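Community Kitchen Coordinator (part-time) – Drordale Neighbourhood House

Drordale Neighbourhood House is looking for a part-time coordinator for its community kitchen. The position is permanent, subject to a probation period, and starts in August. Hours can be arranged partly around school times, but the lunch service itself is fixed and the coordinator needs to be there for it.

The kitchen cooks a shared midday meal for people who live in Drordale and Terik. Most of our regulars are older residents and parents with young children. Some come for the food, some for the company. We also run a small cooking program for people who have recently moved to the area, and we lend out the hall and the serving gear to local groups when we're not using them.

The previous coordinator, Malsha Navaratnam, has moved into our family services team and will still be in the building. She'll work alongside the new coordinator for the first 3 weeks.

About the work

You'll plan the menus, order the food, run the kitchen on service days and look after the roster of helpers. The meals are simple: soups, curries, pasta, roast vegetables, a tray of something sweet. We buy dry goods in bulk and get most of our fruit and vegetables from the Kirkon growers' co-op, which delivers to the back door. What turns up depends on the season, so menus have to bend a bit. There was a lot of zucchini last summer.

A fair amount of the job is talking to people. New helpers need showing around, regulars need to be asked about allergies, and the groups that borrow our gear need reminding to bring it back clean. 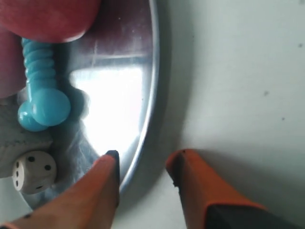
Oval metal tray, polished silver with a raised rim.

You will be responsible for:

Planning and costing a rotating menu with vegetarian and halal choices at every meal
Ordering stock and keeping within the food budget
Cooking and serving with a team of up to 5 helpers
Keeping food safety records up to date, including fridge temperatures and allergen sheets
Training helpers in safe handling, knife use and cleaning
Managing the loan book for platters, urns, trestles and linen
Setting up the hall for shared meals and packing it down afterwards
Writing a short monthly report for the house manager

On an ordinary service day the coordinator arrives first, checks the deliveries and writes the running order on the whiteboard. Helpers come in from mid-morning. Lunch goes out at noon and the kitchen is usually cleaned down by 2.30 pm. Ordering and paperwork are done on the other days, and you can do some of that from home once you know the systems.

The kitchen has a commercial oven, a six-burner stove, a pass-through dishwasher and a walk-in coolroom that was serviced earlier this year. The storeroom is narrow and the top shelves need a step. We're hoping to replace the shelving, but there is no date for that yet.

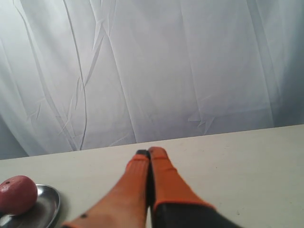 Photo: Drordale Neighbourhood House

Hours and pay

The position is 20 hours a week over four days. Pay is under our enterprise agreement and depends on your qualifications and experience – please ask for the current scale if you'd like it before you apply. Superannuation is paid on top. You'll have 10 days of paid personal leave, pro rata, and we close for two weeks over the Christmas period.

There is free parking behind the building, and the Nkuna bus stops across the road.

What we're looking for

You must have:

Experience cooking for groups. Some of our larger lunches are for 100 people
A current food safety supervisor certificate, or willingness to get one before you start (we'll pay for the course)
Experience supervising others, paid or unpaid
Basic computer skills, mainly email and spreadsheets
A Working with Children Check and a police check, or willingness to get both

It would help if you have:

A trade certificate in cookery
A second language spoken locally
A driver's licence
First aid training

The work involves standing for long periods and lifting stock and hall furniture. If you have a disability or an injury that affects how you'd do any of this, please talk to us. We have changed the set-up for staff before and are happy to do so again.

We welcome applications from Aboriginal and Torres Strait Islander people, from people of all cultural backgrounds, and from people coming back to paid work after a break.

How to apply

Send a résumé and a letter of no more than two pages to the house manager, Sulastri Ginting. In your letter, please tell us about a kitchen or group meal you have run and how you would handle a delivery that didn't match your menu. Include the names of two referees. We won't contact them until after the interview.

You can email your application through the contact form on this site or leave a printed copy at the front desk in an envelope marked "Kitchen". Shortlisted applicants will be asked to a short interview and then a paid cooking trial in our kitchen, with ingredients supplied.

Questions about the job can go to Sulastri by phone on weekday mornings. If you'd like to see the kitchen before you apply, ask her for a time outside lunch service.

Advertised 2025-06-04. Applications stay open until the position is filled.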